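Usel Press Distribution Box

Home / Products / Press and conference audio / Usel

Portable active audio splitter for press conferences, council meetings and court steps
Manufacturer: Ní Mhurchú Audio, Drurnberg
Page revised 2020-03-29

Overview

The Usel is a portable press box. It takes one line or microphone source from a podium or house mixer and supplies isolated copies of it to reporters, camera crews and radio recorders. Each output has its own transformer. A short circuit, a phantom voltage or a ground fault on one output has no effect on the level or noise floor of the others.

The unit replaces the earlier passive model. Existing rack shelves and carrying bags for the passive model do not fit the Usel, which is deeper and has the power inlet on the opposite side.

Typical use is a single speaker at a lectern with a fixed number of outlets present. For events with interpretation, one Usel is required per language channel. Units do not mix channels and have no routing function.

Inputs

Two balanced inputs on locking XLR, labeled A and B. Input A is the main feed. Input B is a standby feed and is selected by a recessed switch on the top panel. The switch is recessed to prevent operation by a cable or a sleeve. Changeover is silent, but the two feeds should be matched in level before the event starts.

Both inputs accept line or microphone level. Phantom power is available on input A only and is off when the unit leaves the factory. The indicator next to the connector lights amber when phantom power is on.

One digital input on BNC, AES3id, 75 ohm. When a valid digital signal is present and the input selector is set to DIG, the analog inputs are muted. If the digital signal is lost, the unit falls back to input A after a short delay. Fallback can be disabled with an internal jumper (see the service sheet).

Outputs

Twelve balanced outputs on XLR, each transformer isolated. The first eight are switchable between microphone and line level in pairs. The last four are fixed at line level and are intended for broadcast trucks and the house recording.

Four unbalanced outputs on 3.5 mm jack, microphone level, for cameras and handheld recorders. These are mono and wired to both tip and ring. A recorder that supplies plug-in power can be connected without a blocking adapter.

One link output for connection to a further Usel or to a Bodo extension panel. The link output is not isolated and should not be handed to a visiting crew.

Metering and control

Input level is shown on a segment meter on the top panel. The meter reads the signal before the limiter, so a source that is too hot is visible even when the outputs sound clean. Limiter action is shown by a separate red indicator.

There is one gain control. It has a collar lock. The collar should be tightened once the level has been set with the speaker at the podium - sound checks done by a member of staff are usually quieter than the speech itself.

A tone generator is provided for line-up. It is started by holding the TONE button and stops by itself if a signal appears at the selected input. Tone is sent to all outputs at once and cannot be assigned to one.

Power

External supply with locking connector, included. Internal rechargeable battery. The unit changes from one to the other with no interruption to the audio. If the external supply is removed during an event, the power indicator changes from green to amber. It flashes when the battery is low.

The battery charges whenever the external supply is connected, including with the unit switched off. Stored units should be charged before first use and then every few months. Battery replacement requires a screwdriver and does not break the warranty seal.

Specifications

Width: 261 mm
Height: 114 mm
Maximum input level, line: 23 dBu
Digital input impedance: 75 ohm
Analog outputs: twelve balanced, four unbalanced
Output isolation: transformer, each balanced output
Enclosure: folded steel, matte black powder coat
Labeling: engraved, filled white
Mounting: rubber feet, strap points on both ends, stand adapter optional
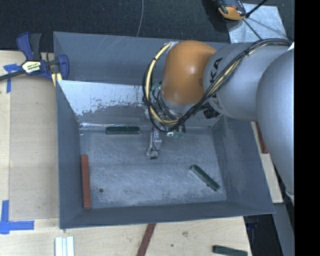

Robot arm over a gray sheet metal bin with dark green blocks.

Bodo extension panel

The Bodo is an unpowered output panel for rooms where the press stands away from the podium. It connects to the link output of the Usel by a single cable and adds eight transformer isolated outputs at microphone level. It has no gain control or meter. Two Bodo panels may be connected in series. A third will pass audio, but the level at the far end falls below the published tolerance and we do not support it.

Supplied with the Usel

External supply and mains cord
Protective lid for the connector panel
Blank label strips
Printed quick guide

Sold separately

Bodo extension panel
Link cable, short or long
Stand adapter
Padded bag with side pocket for the supply
Spare battery

Notes for installers

For permanent installation in a council chamber or briefing room, order the version with rear connectors. It has the same electronics but no battery. The front panel keeps the meter, the gain control and four of the outputs.

The ground lift switch acts on the inputs only. If hum is present on a single output, the fault is usually in the visiting crew's cable or power supply, and another output will show the same result with that cable.

Warranty and service

Two years on parts and labor, battery excluded. Service is carried out at the Drurnberg works. Units sent in for repair should be packed with the lid fitted and the external supply enclosed. The works is closed for part of August, and repairs received in that period are logged on reopening.

Downloads: data sheet, quick guide, service sheet, panel drawing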